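Arriaga Valley house rental - worth it for a family reunion?

Posted in: Trip Planning > Rentals and Villas

hillcountrymeg
Sunday, February 18, 2018
Hi all! I'm trying to pin down a house for my parents' anniversary and I keep going back to the same listing, the big stone one above Arriaga with the pool and the tennis court. It's listed through Colov at 680 a night and sleeps 14 if you put the teenagers in the pool house (they won't complain). Has anyone stayed? My worry is the drive up. My dad doesn't love narrow roads and the listing is very quiet on that subject. Also wondering if the "concierge" is a real person or a phone number.

tomatoes_and_rye
We had it for a week two summers ago. Loved it. The road is fine in daylight, the last stretch is gravel and there's one tight bend by the olive press where you hope no one is coming down. Concierge was a real person, Sylvain Bailly, he met us at the gate with the keys and a bag of peaches. He got us a table at a place in the village that had told me on the phone they were full. The pool isn't heated, so bear that in mind if you're going in spring.

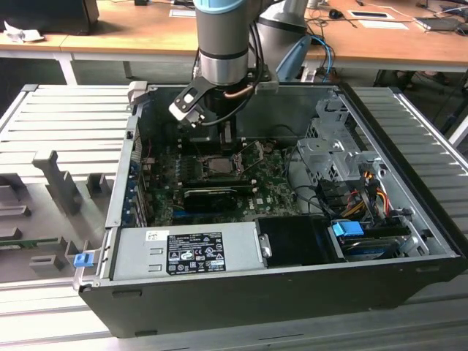

Oh, and bring your own beach towels. The ones in the house are lovely and white and there's a laminated note about not taking them to the pool. My sister took one to the pool. We got charged.

dunmore_pat
I'll be the grump. We stayed at the same house and I thought it was overpriced for what it was. Two of the bedrooms are basically under the roof and there's no AC up there, just fans. The tennis court had weeds along the baseline and the net was held up with rope at one end. For that money I'd look at the Drasow side of the valley instead. You lose the view but you can walk to a bakery.

tomatoes_and_rye
Pat, the Drasow side gets the road noise though! We drove over there for dinner a couple of times and there were trucks going by until pretty late. I'd take fans and a view any day. Fair point about the tennis court, we never set foot on it.

hillcountrymeg
Thank you both, this is so useful. No AC upstairs is a problem for my mom but she'd get the ground floor room anyway. Pat, when did you go?

dunmore_pat
Last week of July, so I'll admit that was asking for it. The downstairs rooms were cool the whole time, thick walls. If I'd had one of those I would probably be writing a different post. The ones upstairs were for me and my brother in law and neither of us slept.

quietcove8
Jumping in because we've booked this one for the fall. Meg, check the cleaning fee before you get attached. It didn't show up for me until the last page, and then there was a security deposit on top. I wrote to Colov and they knocked 50 off when I asked nicely, so ask nicely. They also wanted the balance 8 weeks ahead, which was earlier than I'm used to.
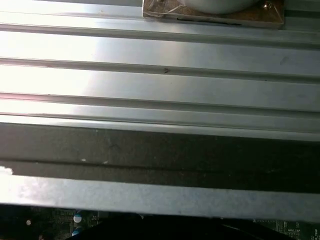 For groceries, the Polex in town is open Sunday mornings only, then it shuts until Monday. We learned that on our last trip to the valley and had crackers for dinner. If you're arriving on a weekend, ask Sylvain to stock the fridge, he just adds it to the bill with the receipt.

hillcountrymeg
Crackers for dinner is exactly how my family would start a reunion. Does anyone know if he'd arrange a cook for one night? I don't want to be the one doing dishes for 14 on the actual anniversary.

tomatoes_and_rye
Yes! We did that. A woman from the village came up with her son and they did lamb and a huge salad and took care of the cleanup too. You need to tell them a few days ahead. Cash only, at least when we were there.

dunmore_pat
The lamb was good, I'll give it that.

quietcove8
Meg, what dates are you looking at? They open the June calendar properly in March, and we saw prices drop a little when they did. Might be worth holding off.

hillcountrymeg
Middle of June, but we could slide a week either way. I'm nervous about waiting, it's the only one I've found with 3 bathrooms and a flat yard for the little cousins. I'll write to them tonight about the deposit and ask about that bend in the road - maybe I'll just drive and put Dad in the back seat.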